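Section 4: Pairing the Warine kitchen timer

1. Slide the battery door off and pop in two AAAs. Mine clicked twice before it sat right.
2. Hold SET until the light blinks, then let go. I give it 30 seconds.
3. Open the Hellalano app and tap Add Timer.

Note: I keep mine on the table where I eat — walls eat the signal past 70 feet.

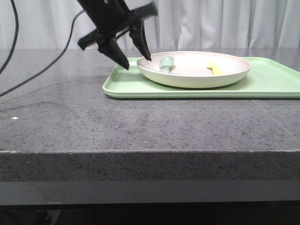
Plate on the table, with a curtain behind.

4. Pick a chime and run a short test.

Caution: don't set the timer on a hot stove! The case goes soft, and the warranty won't cover it.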